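Notebook, August — visit to the Tenivix open day

Writing this up the same evening because if I leave it a week it turns into three bullet points and a coffee stain. Anyone who couldn't come, read it and then bother me with questions.

Got to Tenivix a bit before ten. The building is one of those old office blocks with the ground floor opened up, and they had demos going in most of the rooms along the corridor. You get a paper badge and a folded program and then you're more or less on your own, which suited me fine. The talks were in the big room at the back and I skipped all but one of them. I wanted to see hands on objects.

First stop was the Kiltora arm, the one we've been arguing about since spring. It was doing bin picking with mixed plastic parts, and I stood there for a good 30 minutes. It's quick! Quicker than I'd guessed from the data sheet. It fumbled the flat pieces when they lay against the side wall of the bin, same as ours does, and the woman running it was very open about that. She let me rearrange the parts myself and make it harder. I asked about the cable strain at the wrist and she said they reroute it on the newer units. Need to find out if ours can be changed over or if we're stuck with the loop and the zip ties.

Second room: household tasks recorded by hand. No arm at all in this one. A person holds a pair of grippers and does the job the way they'd do it at home, and the recordings go into training afterward. We've read the papers and talked about it over lunch plenty of times, but I had never stood next to somebody doing it, and it's a different thing up close.

The task was a cup on a saucer, with a microwave on the same table. I like this choice a lot. A saucer is thin and low and you can't just clamp it from above like a block. You have to come in at the rim, keep the whole thing level, and the cup is free to slide. I watched several goes and each one taught me something about wrist angle.
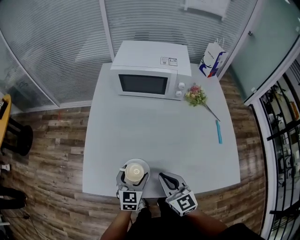 What got me was how slowly the good runs go at the beginning. The approach is careful, then the fingers close, there's a little pause, and only after that does anything travel. When I had my turn (yes, they let visitors try, I was in line twice) I rushed the pause and felt the saucer tip toward me. No harm done. The second go was much better and I was grinning like a kid.

Notes from my own two turns, while I still have them in my fingers:

The grippers are lighter than I expected but the weight sits forward. After ten minutes my forearms knew about it.

You lose all feeling at the fingertips. I kept wanting to squeeze harder to be sure. The advice from the operator was to watch the saucer's edge and ignore the hand.

The free hand matters. I let mine wander on my first turn and was told to set it down somewhere sensible, open, and leave it until it has a job. Good habit, and I want it in our own instructions.

Marker cubes on the back of each housing. Turn your wrists too far in and one cube starts hiding the other. We should think about that before we lay out our bench, particularly with anyone shorter than the table was meant for.

Frosted glass next to the table, so the light is soft. Compare with our corner by the window, where the afternoon sun comes straight across everything. Blinds? Paper on the glass? Cheap to try.

I asked how many runs they aim for. For one task with one set of objects they record 50 and then change something: the cup, the height, where things sit on the table. Of those 50 they'd kept 40 last time. I'd been picturing a far worse ratio. The rejects were mainly tracking losses, with a few runs where the person changed their mind halfway. Apparently hesitation is harder to spot than a drop, and they have a second person watch for it.

Also asked about other clutter on the table. They leave plain everyday things around on purpose and don't tidy between takes unless something is in the way. I'd have cleared everything off. Now I'm not so sure, and I'd like us to try it both ways.

The one talk I did catch was by the Ouellet people, on calibration. Dense but good. Main thing I took away is that they recheck after every 5 runs instead of once in the morning. That sounds like a pain until you see their drift plots — the jump after somebody bumps a stand is obvious, and we bump stands all day long. Slides are supposed to be sent around. I'll put them in the shared folder when they come.

Rumasen had a table by the exit with finger pads in different hardness grades, and I squeezed all of them. Took two samples, softest and the one next to it. They're in the top drawer by the scales, please don't use them as erasers.

To do, in no real order:

Ask Kiltora about the wrist cable on older units.
Cut a strip of the soft pad and try it on our left gripper with a saucer from the kitchen.
Sort out the light in the window corner.
Write half a page on the free hand and on pausing after the grip, pin it above the bench.
Recheck calibration every 5 runs for one full session and see how annoying it is.
Find out if Tenivix would let two or three of us come back on a quieter day. The operator seemed to think so and gave me the address to write to, it's on the back of my program.

Train home was packed and I spent it practicing wrist angles with my lunch box. Bench is booked from nine tomorrow, I'll bring the cups.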